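# Glass-topped table

A glass-topped table is any table whose upper surface is a sheet of glass, held up by a frame, a pedestal or a set of legs. I've been putting together the furniture entries for this wiki since September, and this is the one I've looked forward to most, partly because I grew up eating breakfast at one and still remember the cold on my elbows!

## Where the idea came from

People were laying glass over wooden furniture long before anybody thought of leaving the wood out. A desk with a nice leather top would get a sheet of glass on it to keep the ink off, and you still see that in older offices. Once large flat sheets got cheaper to make, the glass could do the whole job by itself, and by the middle of the twentieth century you could buy one for the living room without being rich.

The town of Norach, where I live, had its own small maker called Brovent. They sold a round coffee table named the Stomau, and for a while it seemed like every aunt in town owned one. My neighbor Zaid Karam worked in their cutting room and tells me they finished 20 tops on a good day, 300 in a good month. (He also says the edges were the slow part – more on that in a minute.)

## The glass itself

Most tops sold now are tempered. That means the sheet has been heated and then cooled quickly, which leaves the outside squeezed tight and makes it a lot stronger than plain glass. When it does break it goes into small chunks and not long blades. You can't cut or drill it afterward, so every hole and corner has to be done before the heating.

Laminated glass is the other common kind. Two sheets are stuck together with a plastic layer in the middle, and if it cracks, the pieces mostly stay put. It's heavier, and people notice that when they try to move house.

Plain glass looks faintly green from the side because of the iron in it. Low-iron glass gets rid of most of that tint and costs more. I like the green, myself.

## Edges

A flat polished edge is the usual choice. A pencil edge is rounded over, and a bevel is cut at a slant so it catches the light. Brovent beveled everything until the shop changed hands, and the old Stomau tops with the wide bevel are the ones collectors go after. I saw one at the Wednesday market for $200, without its base, and a chipped one for $100.

## Shapes and bases

Round tops suit small rooms, since there are no corners to walk into, and everybody sitting down gets about the same reach to the middle. Rectangles seat more people along a wall. Ovals are somewhere in between.
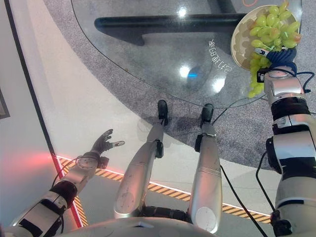
*A round glass-topped table on a carpeted floor.*

The base matters more with glass than with wood, because you see all of it. Pedestals leave plenty of knee room but need some weight at the bottom. Loose tops normally sit on little clear pads that stop them from sliding, and those pads do go hard with age – worth a look if you're buying secondhand.

## Care

Warm water, a drop of dish soap and a soft cloth will do for nearly everything. The Zein housekeeping pamphlet my mother kept in a drawer swore by vinegar and newspaper, and I've had decent luck with that too, though it leaves your hands gray. Grit is what scratches a top, so lift things up instead of dragging them. Deep scratches are a job for a glass shop.

## See also

- Coffee table
- Tempered glass
- Pedestal base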